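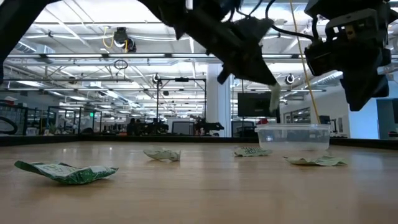 Glenys Bunting wrote in to ask what on earth we practise on at robot club, as her grandson's team has been stacking the same set of blocks for weeks and they're all sick of the sight of them. Could I do a page on cheap things for the arms to pick up?

Well Glenys, I can! I've been helping at the Birerora student club for a good while now, and most of what I know comes out of the snack drawer and the recycling.

Crumpled wrappers are my favourite. A block is the same shape whichever way up it lands, but a wrapper never sits the same way twice, so the students can't get away with teaching the arm one grab. We use a tidying task - wrappers on the table, clear tub in among them, get the rubbish into the tub. It sounds like nothing. The first team to try it this year, Team Cheng, logged 1,363 goes before they were happy to show anyone.

A few things I've picked up along the way:

Wipe wrappers inside and out before they go anywhere near the fingers. Crisp grease travels. A barely damp cloth with one drop of washing-up liquid does it, then leave them open on a tea towel overnight.

Mix flat ones and scrunched ones. Scrunched are easy, as there's always a ridge to pinch. Flat ones are horrible (sorry, teams), so start by lifting one corner with your thumb and flatten it properly once they've got the knack.

If your tub is very light it will skate about when it gets nudged. Four little blobs of white tack underneath, pressed down hard. It peels off wood with a gentle twist, and any greasy mark left behind comes up with a dab of talc left on for 60 minutes and brushed away.

See-through tubs look lovely but they can be a pain for the camera side of things. Team Risitz ran masking tape round the rim of theirs and had a much better afternoon. Use the low-tack sort or you'll be at it with white spirit.

Keep spares. Foil-lined wrappers go soft after a lot of squeezing and then they don't spring back, and the students start blaming their code. I bin ours after 11 sessions and keep the next lot in an old biscuit tin, flat, between sheets of kitchen paper.

For the Cokov round in July the rules allow 5 practice items of your own, so do check yours before you raid the cupboard. Ours are going to be three wrappers, a sock and a teabag box. The sock was a student's idea and I'm dreading it.

Does anyone have a good way of getting old tape gunk off rubber finger pads? I've tried cooking oil and it just made them slippery. Answers in the comments please!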